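1/ Mercredi, 18 h, je m'attaque enfin au salon. Objectif : revoir la table basse avant le dîner.
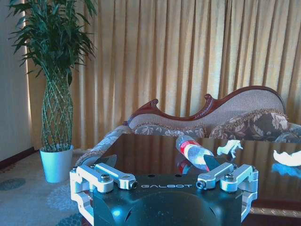
2/ D'abord les bouteilles. Celle à étiquette rouge, hop, au bac jaune. Je les écrase toujours un peu, ça prend moins de place !

3/ Ensuite le plateau. Brun très foncé, ultra brillant, un vrai miroir : on y voit les rayures du rideau... Chiffon microfibre et 3 gouttes de savon Hollano, pas plus.

4/ Reste le canapé - là j'ai retrouvé une télécommande et un ticket Stivetti de mai. Je garde la télécommande.

5/ Vous mettez quoi sur vos tables brillantes, vous ? Je prends toutes les astuces anti-traces.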